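About Fomine

Fomine is a small furniture and cushion business. We sell armchairs, two-seaters, footstools and the cushions and covers that go with them, from one showroom and a workroom behind it. We started with a stall of cushion covers and moved into chairs when customers kept asking what we would put the cushions on.

We are not a large range store. At the moment there are 5 chair shapes on our books, and each one stays on the books until we are sure we can't get the fabric or the frame any more. If you bought a chair from us several years ago and need a second one to match, ring us before you look elsewhere. There is a fair chance we can still do it, though the colour of velvet does vary between rolls and we will send you a swatch first.

What we sell

Most people know us for the round velvet armchairs. They have a curved back that runs around into the arms in one piece, with a low, deep seat. They suit a bedroom corner, a reading spot or the end of a lounge room where a square chair would stick out. Brown is the colour we sell most of, followed by grey and a dark green. 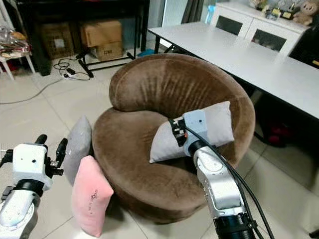 Velvet is a pile fabric, and it shows every change in direction. Run your hand across it and you will see lighter and darker streaks. Customers sometimes ring us in the first week to report a mark, and nine times out of ten it is the pile lying the other way. A soft clothes brush, used in one direction, will even it out. Creasing along the top of a curved back is also normal. The fabric has to be taken around a bend and there is always a bit of slack somewhere.

Cushions are the other half of the business. We keep rectangular and square sizes, and plain colours always sell ahead of patterned ones. Light grey and pink are the two we reorder most often. Our small-print cushions come from Clulledero, a textile studio we have dealt with since our second year.

How we set up a chair

We are asked about this often enough that it belongs on this page. Our showroom staff dress each chair the same way at opening time, and the method works at home too.

Take everything off the seat first. Stand the cushions on the floor against the front of the chair so they keep their shape and you can see what you have. Brush the seat and the inside of the back. Then put the plainest cushion in first, well back against the curve, and bring the coloured one in last so that it sits forward.

Pick a cushion up by a top corner or with a hand at each end. Check which way the tag is facing before you let go of it, and turn it to the back or underneath. Two cushions are enough for most round chairs, and three will fit if one is small, but whoever sits down will end up moving it.

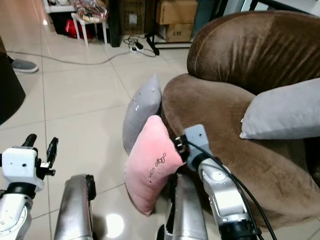
Hard floors are worth a mention. A cushion standing on tiles will slide if it is only just leaning, so push it in at the top. Wipe the floor beforehand, particularly with pale covers. Grey hides a certain amount of dust and pink does not.

Covers and washing

All cushion covers we sell have a zip and come off. Wash them inside out in cold water on a gentle cycle and dry them in the shade. Embroidered covers should go in a wash bag. Please don't put the inners in the machine unless the label says you can. Replacement inners are kept in stock in every size we sell, from the same supplier, Mancuso.

Chair upholstery should be vacuumed with the soft brush head about once a month. For spills, blot with a white cloth and leave it to dry before you brush it. If that hasn't fixed it, send us a photo and we will tell you whether it is worth calling a cleaner.

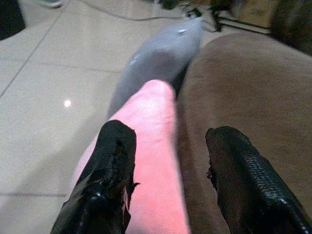

We also sell seconds. These are cushions with a crooked seam, a faint print or a zip that is the wrong shade, and they go in the bins near the counter at a reduced price. The seconds bins are restocked through the week and we don't hold items from them.

Delivery and pick-up

Cushions go by post. Chairs are delivered by our own van inside the metro area and by carrier everywhere else. Measure your doorway before ordering, including any turn in the hall. The round chairs don't come apart, and tipping them on their side only helps so much. If a chair will not go in, we take it back and charge the return trip only.

Customers who pick up should bring a blanket. We wrap the chairs in plastic, but plastic on velvet for more than a day or two will flatten the pile, so take it off when you get home.

Trade and bulk orders

We supply cafés, waiting rooms and a few motels. Our largest order so far was 300 cushions for Vutine, an accommodation group, and we can manage that size with enough notice. Trade customers should allow longer for anything ordered in August, when the workroom closes for a week to service the machines.

For swatches, prices or a question about a chair you already own, use the contact form or come to the showroom.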